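Lehre > Materialkunde > Skripte

Kautschuk und seine Verwandten: Handzettel zur dritten Sitzung

Stand: Februar 2006

Letztes Mal sind wir beim Latex stehen geblieben, also bei der milchigen Flüssigkeit, die aus der angeritzten Rinde von Hevea brasiliensis tritt. Heute kommt der Teil, auf den ich mich das ganze Semester freue: die Vulkanisation! Bitte vorher noch einmal die Seiten zu Polymerketten ansehen, vor allem den Abschnitt über cis- und trans-Polyisopren.

1. Warum Rohkautschuk im Alltag enttäuscht

Rohkautschuk wird bei Wärme klebrig und bei Kälte hart und spröde. Die ersten gummierten Mäntel des frühen 19. Jahrhunderts hatten genau dieses Problem, im Sommer pappten sie zusammen, im Winter standen sie wie Bretter. Chemisch ist das schnell erklärt: Die langen Ketten liegen verknäuelt nebeneinander und können aneinander abgleiten. Zieht man langsam und lange genug, kehrt das Material nicht mehr in die alte Form zurück. (Wer in der Übung den ungeschwefelten Streifen in der Hand hatte, kennt das Gefühl.)

2. Schwefel als Brücke

Erhitzt man Kautschuk mit Schwefel, bilden sich Brücken zwischen den Ketten. Aus dem losen Knäuel wird ein Netz, und ein Netz zieht sich zurück, wenn man loslässt. Das Wunderbare daran ist, wie fein man mit der Schwefelmenge spielen kann! Mit 3 Teilen Schwefel auf 100 Teile Kautschuk erhält man ein weiches, dehnbares Gummi. Mit 40 Teilen ist man beim Hartgummi, auch Ebonit genannt, aus dem früher Füllfederhalter, Kämme und Batteriekästen gemacht wurden. Gleiche Grundstoffe, völlig anderes Material.

Merken: Die Rückstellkraft von Gummi ist im Wesentlichen entropisch. Gestreckte Ketten haben weniger mögliche Anordnungen als verknäuelte. Daher zieht sich ein belastetes Gummiband beim Erwärmen zusammen, probieren Sie das zu Hause unbedingt mit einem Föhn und einem kleinen Gewicht aus. 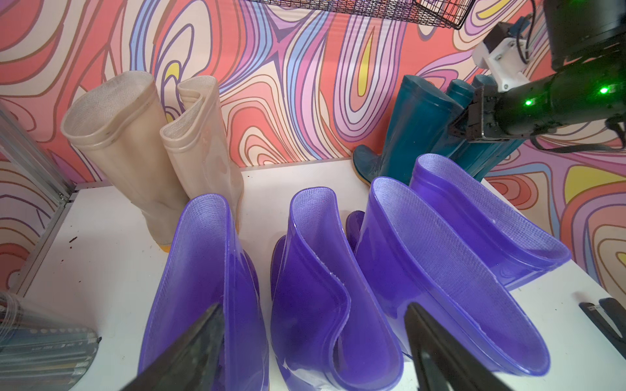
3. Füllstoffe und Farbe

Reines vulkanisiertes Gummi ist für viele Zwecke zu wenig abriebfest. Ruß ist der klassische verstärkende Füllstoff, und er schützt nebenbei vor UV-Licht. Wer farbige Ware will, nimmt stattdessen gefällte Kieselsäure. Kreide ist billig, streckt die Mischung, verstärkt aber kaum. In der Mustermappe der Firma Rutier finden Sie unter Nummer 6 eine Kreidemischung und gleich dahinter eine mit Ruß. Reißen Sie beide ein und vergleichen Sie die Kanten, der Unterschied ist verblüffend.

4. Synthesekautschuke in Kürze

SBR (Styrol-Butadien): Reifen, Sohlen, Förderbänder.
NBR (Nitril): ölbeständig, für Dichtungen und Handschuhe.
CR (Chloropren): witterungsfest, für Taucheranzüge und Schläuche.
EPDM: Fensterprofile, Dachbahnen, sehr gut gegen Ozon.

PVC gehört nicht in diese Liste, auch wenn Weich-PVC umgangssprachlich oft als Gummi durchgeht. Es ist ein Thermoplast mit Weichmacher und lässt sich wieder aufschmelzen. Vulkanisiertes Gummi kann das nicht, es zersetzt sich vorher.

Für die Übung: Bestimmen Sie an den Proben der Reihe Nisis die Shore-A-Härte, jeweils an mehreren Stellen, und tragen Sie den Median ein. Proben aus der Reihe Rirness bitte noch nicht anfassen, die brauchen wir für den Alterungsversuch in der nächsten Sitzung.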